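Fusness tub chair and Vastotine side table

We love this pair! The Fusness is a proper sink-in chair for a waiting area or a quiet office corner, and it comes in pale grey fabric.

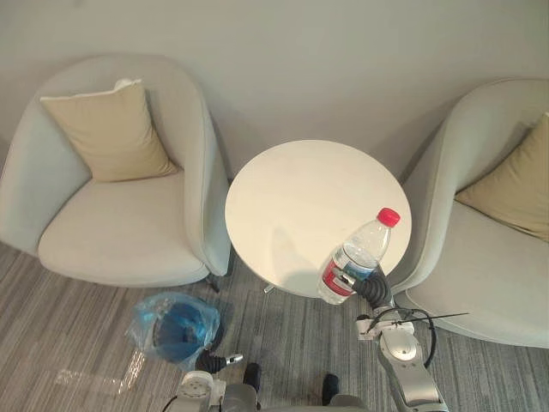 The Vastotine is 40 cm across and just the right partner - small, round, white and easy to wipe. Two chairs tuck in on either side, so a water bottle is in easy reach from both seats. Tan cushions warm up the grey nicely.

Seat width: 57 cm
Chair weight: 11 kg
Set of two chairs and table: $1,092

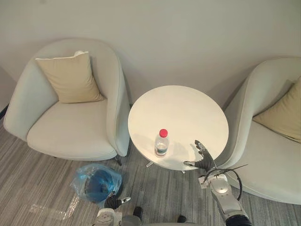
Can I buy one chair by itself?
Single chairs are fine, and the price per chair stays the same.

New colours reach our Stunimari showroom in January.

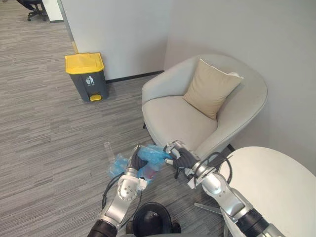

Fusness chair in light beige, on striped carpet tiles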